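Ramalho open day, a thread. I went yesterday with my neighbor Lizeth Cárdenas and I promised several people to write what we saw. I will try to do it in order.

First the practical things. Ramalho is the robotics training center in Prirkcombe, in the old rope factory. You see the year 1847 over the gate. Entrance was free, but you had to register before, and they let in 24 persons per group. Our group was the second one of the morning.

I am not an engineer. I work in the office of a company that packs tea and spices, and next year we should get our first robot arm. My boss said, go and look, and tell us if we should be afraid. So I looked with that in my head.

The tour started in the big hall. There is one long line there for students, with a conveyor and two arms that move boxes from one pallet to another pallet. It is loud, louder than I expected. The guide spoke through a small speaker on his belt and from the back we lost half of his sentences.

The guide was Jarosław Pawłowska. He teaches the evening course. He was patient with everybody, also with the man who asked three times what happens if the power goes out. (The arm has brakes. It stays where it is.)

Then there was a part about safety, with the yellow fence and the light curtain. Jarosław put a broom through the light curtain and the arm stopped at once. He let a girl of maybe ten years do it also, and she wanted to do it again and again. I understand her.

Lizeth asked how much such an arm costs. He did not want to say a price for the arm, but he said the gripper alone can be 2000, and people forget to put it in the budget. I wrote this down for my boss.

After the big hall we went upstairs to the computer room, and for me this was the best part of the visit. It is a normal classroom with normal desks. No fence, no noise. The students work here the first weeks, before they touch a real machine.

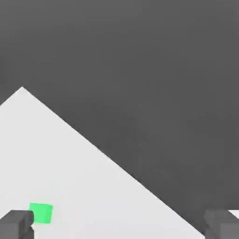 Simulation was a word I knew only from flight games. In this room it means that the arm, the table and the thing to pick up exist only in the computer, and the student learns to move them there. The exercise is called "first pick" and it is very plain, a green cube on a pale table, and you look down between the two gray fingers of the gripper. I thought it would be easy. But the cube lies much closer to the left finger than to the right one, so you cannot simply close the gripper, first you have to bring the whole hand over. I moved it the wrong way two times.

It is strange how quickly you forget that nothing is real. When I came down too fast I pulled my shoulders up, as if something would break on my desk. Lizeth laughed at me. Then it was her turn and she did the same.

She got the cube on her fourth try. I got it on my seventh, and then I let it fall. I want to say that my mouse was bad, but it was the same mouse.

I asked Jarosław why everything is so bare, without a nice background or a factory around. He answered that they had a prettier version before, in February, with shelves and lamps, and on the older computers it became slow. Also the beginners were looking at the shelves. I liked this answer.

He told us that a student repeats this exercise roughly 600 times in the course, with the cube in different places. I asked if they are not bored. He said yes, they are bored, and then one day they go down to the real arm and their hands are calm.

One thing I did not understand well, so please correct me if you know it. The people of the group asked if a robot can learn from these exercises by itself. He said that this is possible and that another school, Hastside, works on it, but in Ramalho the students do the steering and the programming. After that the explanation became too technical for my English.

Some small complaints, to be fair. The signs to the toilets are wrong. The coffee was finished before our group came down – they should count the second group also. And the computer room has only six places, so we waited a long time for our turn and had to hurry at the end.

For people who want to go: the next open day is in the autumn, they did not have the exact day. Take the bus to Plesgate and walk from there along the canal. The parking in front of the gate is only for staff, and we saw two cars get a paper on the window.

My report for my boss is one page. I wrote that the big arms behind the fence look more dangerous than they are if the fence is respected, and that somebody from our packing team should do the evening course before the machine arrives, and not after.

He asked who. I have put my own name on the list, and Lizeth says she wants to come too, although she works in a bakery. The course has a form on the Ramalho page, you must scroll down very far to find it.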